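Simulator view tilts when both arms reach up

Posted in: Home Builds > Two-Arm Robots > Simulation

I'm building a two-arm robot in my garage and testing it in Talelo before I cut any metal. With both grippers pointing up, the whole room leans in the body camera view. Sofa, door, walls, all of it. 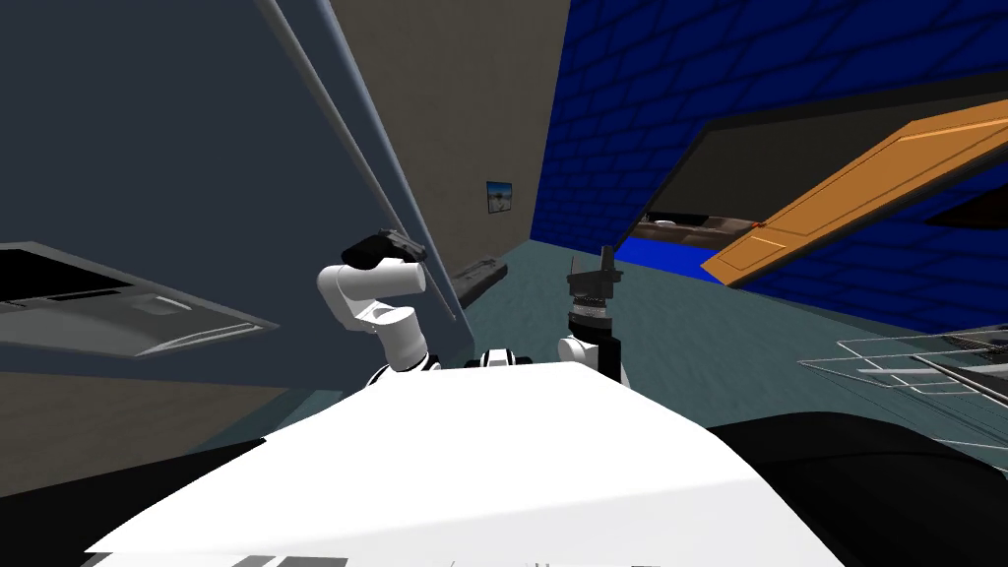 It starts 4 seconds into the run. I've reloaded the room file and get the same lean. Is my base mount wrong?

Answer 1 (7 votes)
Check the camera's parent link first. If it's attached to the body, any body roll tips the view. Mine had a 30 degree roll left over from an old mount - I set it to zero and the room came up level. Then plot base roll for the same run. If that moves too, the robot is tipping over.

Answer 2
Had this on the Boonchu base. Update your drivers maybe?

Contact us | © Fladora Builders Help | Back to top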